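My small adventure with digital coins, and what I did about it in April

I have been promising Edith Escobar a proper write-up of this for so long that she has stopped asking, so here we go, with a pot of tea and no particular plan.

It began with my brother-in-law's birthday lunch, as so many of my money decisions seem to. Saqib Jatoi was there, and he had been buying a coin called Zorullow for the better part of a year. He is a careful man who reads the small print on cereal boxes, and I suppose I thought that if Saqib was happy then I could be happy too. By the time the cake came round I had downloaded the Baren app on to my phone and was squinting at my passport, trying to get a picture of it without my thumb in the way.

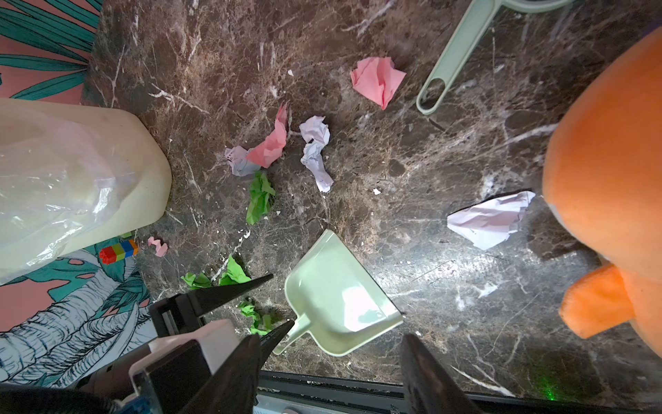
Photo: Katherine Ñahui

I put in £200 to start with. I'd told myself that was the price of a weekend away, and that I could do without a weekend away. Then it went up, and I did the thing everybody warns you about, and put in more. Over the winter I paid in £1,032 altogether, in dribs and drabs, usually late in the evening when I ought to have been in bed. I can see from the history that one of them went through at ten to midnight, and I have no memory of it at all.

What I hadn't understood was the fees. Baren takes a slice when you buy, another when you swap one coin for another, and a third when you move anything off the app. I had been swapping rather a lot (it feels like doing something, doesn't it?) and when I finally sat down and added it up, 16 of my swaps had left me with less than if I'd sat on my hands. I'm a little embarrassed by that. I used to do the books for a shop – I should know better.

And then there was the wobble. I'm sure there were good reasons for it, rules in one country and rumours in another, but from my kitchen it just looked like a line falling off a table. At the lowest point my £1,032 was showing as £384. I rang Saqib, who was very kind and said he wasn't looking at his. I've since taken that up myself as a general approach and I do recommend it, at least after nine at night.
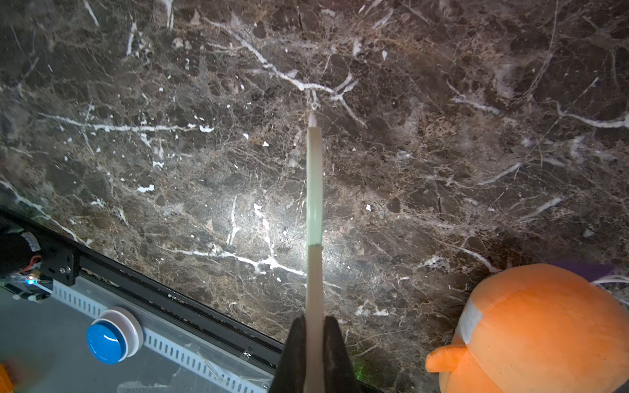

Moving it all somewhere quieter

Marleny Giraldo, who knows far more about computers than I do, had been on at me to stop leaving everything on the app. Her view is that if the company holds the keys then you're trusting the company, and if you hold them then you're trusting yourself, and it's worth having a think about which of those worries you more. In my case it was a close-run thing! I can lose a pair of glasses while wearing them.

Still, in April I bought a Skusetti, one of those little gadgets you keep your keys on, and set aside an afternoon. It took most of the afternoon and part of the evening. You have to write down a long list of words in the right order and then prove that you've written them down, and I got one wrong and had to go back to the start. Marleny stayed on the phone throughout, bless her. She made me send a tiny amount across first and wait for it to arrive before sending the rest, and I would pass that advice on to anyone. It was over twenty minutes before it showed up, and I don't think I sat down once. 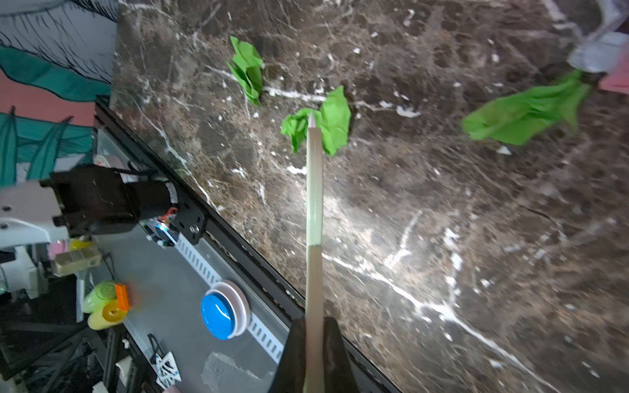 I also had a try at the Sadowski spreadsheet that Amparo Chávez uses for her tax, where you enter every purchase and sale and it works out your gains. Or losses, in my case. Amparo says you should keep a note of the losses too, and hang on to the dates, and she has been doing this long enough that I simply do as I'm told. I've filled in as far as January. The swaps are a misery to enter, each one counting as a sale and a purchase, and I have nobody to blame for the number of them but myself.

So that's where I am. I haven't sold the Zorullow, and I haven't bought any more either. I took the app off my phone and look on the laptop once a month, when I do the gas and electric. Edith wants to know if she should buy some, and I've told her to come round for supper and see the spreadsheet first.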